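Tindall Bench Kit: Evaluation Data Card

Maintainer: Divya Bhat
Hardware setup: Ilango Poojary
Status: in review, last updated in May

Summary

Tindall is a bench kit from Sirnuvine for taking apart and rebuilding desktop computers with a robot arm. Our group at Proron has it on trial for a refurbishing line. This folder holds the recordings from the trial, along with the notes we will use to decide on a purchase.

What is in the folder

83 episodes, each with video from a fixed camera and a wrist camera
Arm joint positions and gripper opening, logged with the video
Operator notes in notes.txt, one entry per episode
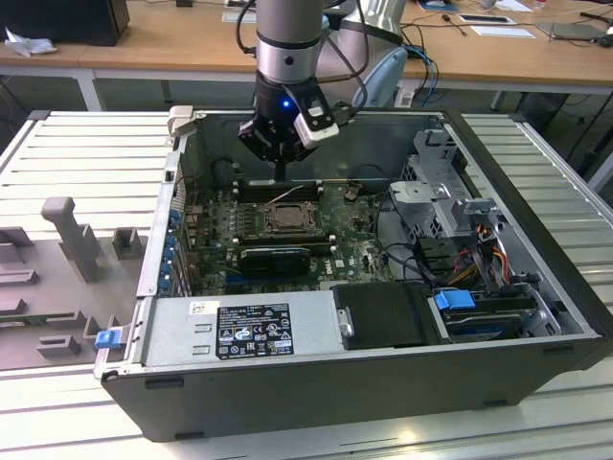
Episodes are stored one per folder. The longest run to 128 seconds. An episode starts when the operator presses the pedal and ends when the arm is back at its park position — anything outside that is dropped by the export script.

Setup

The chassis lies on its side with the panel off. Mohandas Sundaram wrote the starting positions for the memory area and the CPU socket. Recheck them if the case has been moved, even slightly.

Wrist video

The wrist view is the one to use for latch positions. Metal parts reflect the bench lights, so a fixed exposure is set in wrist.cfg. 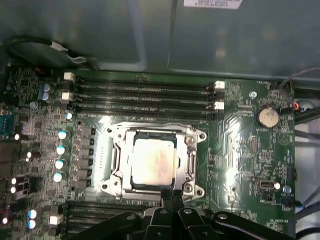

Wrist camera: CPU socket and memory slots, with the gripper at the bottom.

Known problems

In 2 episodes the fixed camera log starts late. They are listed in skip.txt.
The arm hides part of the board in the fixed view during memory work.
The gripper cable needs slack. Ilango rerouted it after episode 40, so earlier runs show a different loop. 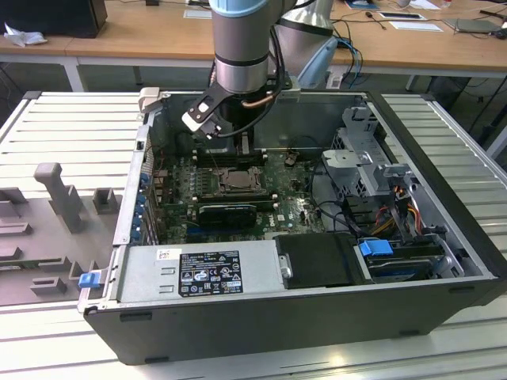

Fixed camera: gripper over the memory area, CPU socket empty.

Use and contact

For use inside Proron only until the review closes. Send corrections to Divya, and questions about the arm settings to Mohandas.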